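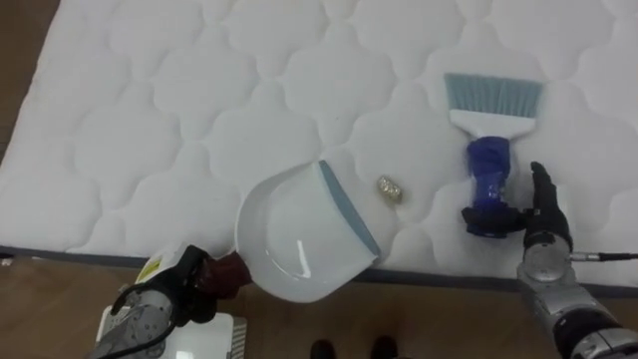 What does the mattress care set cover?

Surface cleaning of one bare mattress: picking up dry debris, treating spots with small handheld items, and brushing the quilted top. Sheets, pillows and turning the mattress over are outside it.

Nedano Mattress Care – README

Maintained by Ritchie at the Dindthorpe site. Released under the Prorton shared terms, see LICENSE.txt in the root folder.

Contents

The set holds 1,145 clips and 1,845 still pictures. Clips are grouped by task and stills by clip. There are 16 task labels. A clip carries one label only; where two tasks run together, the clip is split at the point where the first tool is put down.

Setting

One room with a wood floor. The mattress is used without bedding. Its top is white and quilted, with a dark gray side border. A stacked washer-dryer unit stands in the same room and belongs to the laundry set, which has its own README.

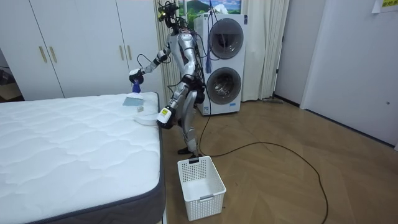

Corner work with the blue handheld device, laundry basket on the floor.

Task labels

sweep_debris – a hand broom and a dustpan with a rubber lip. The lip goes flat on the mattress and the broom moves toward it. Scraps of foil, paper and thread are all filed under this label; the material is given in the notes column.

spot_treat – handheld items used over a small area. The label says nothing about whether a mark came out.

brush_top – a cleaning brush, head flat on the quilting. Strokes along a seam and strokes across it are not separated in this version.

clear_items – small items moved off the mattress top. If an item is moved and then set down again on the mattress, use move_items.

The remaining labels are listed in labels.csv with one line of text each. Please read that file before filtering, as three of the names changed in August and the old ones no longer load.

Notes on the quilting

The stitched pattern causes most of the labeling trouble. Small light-colored objects sit in the low parts of the quilting and are easy to miss on a white top. A second pass found 87 clips where an object had been left out of the item list. These were corrected, and the old lists are kept in the archive folder for comparison.
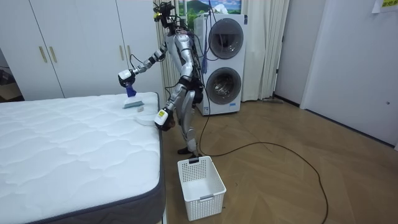
The side border has the opposite problem. Dark scraps do not show well against it, so anything resting on the border is marked "edge" and left without an outline. Items that lie partly on the top and partly on the border are outlined on the top side only.

Known gaps

Only one mattress is included, so results on smooth or knitted covers are unknown. Liquids are not labeled. The laundry basket is listed as furniture, even in clips where something is dropped into it – this will change in the next version.

Corrections go in issues.txt, one per line, clip number first.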